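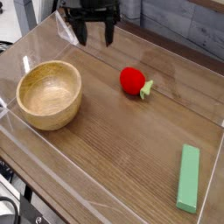
OK, a thread on three months of picking automation at Vasetti, from someone who packed gift boxes by hand for 14 years. I'm having a great time and I want to talk about it!

The part I didn't expect to love: the job got chattier. We used to work heads down, earbuds in. Now four of us stand at the Perkia line arguing about grip angles like it's football.

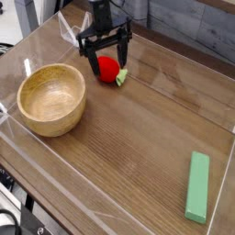 And wrists! I went home sore every night in the holiday rush. A big day is 4000 picks and I was doing my share of those by hand. Now I do the odd shapes and the final check – my wrists feel ten years younger.

Soft things are the hard part, by the way. Boxes were easy from day one. Anything fuzzy with a floppy bit on it gets its own practice time.

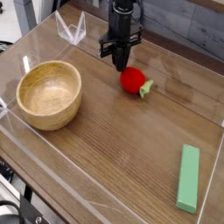
Red plush with the green leaf, gripper right over it.

New duties for packers: we pick the practice items, we write the notes, and we get a say before a new item goes live. I've written 393 notes so far (yes, I'm that person). Night shift reads them and argues back in the margins, which I enjoy way too much.
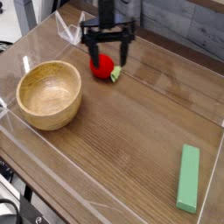
My favorite skill to teach new people is watching the fingers before anything moves. Are they level with each other over the item? Which one gets there first? Look at the left one up against the red ball, with the right one a touch higher. That goes in the notes. Training for the next group starts in April and I already signed up to help.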